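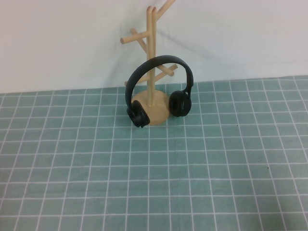
Headphones on a wooden stand, Hinside open day

I finally made it to the Hinside woodturning open day on Wednesday, and I'm so glad I did! Lucyna Wasilewska showed 22 of us through the drying shed first (bring a sweater), then let us hang around the lathes. I could've watched her turn bowls all afternoon – the smell alone!
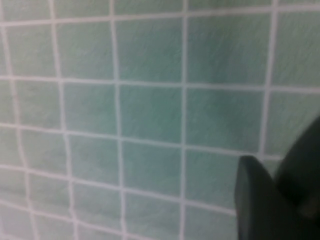
Do you have to book ahead?
Only for the turning class, which costs $35. The tour is free, so just show up by 2.

After that we got coffee and a really good plum cake, and I bought 3 spoons I don't need. My sister went for a salad bowl and carried it all the way back to the bus like a baby.

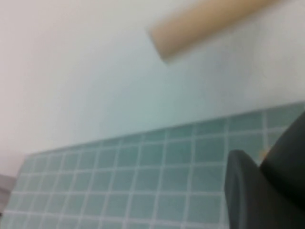
Getting there

Take the Jurkley bus to Namgate and walk up the hill. Parking was a mess by noon – the lower lot fills up first.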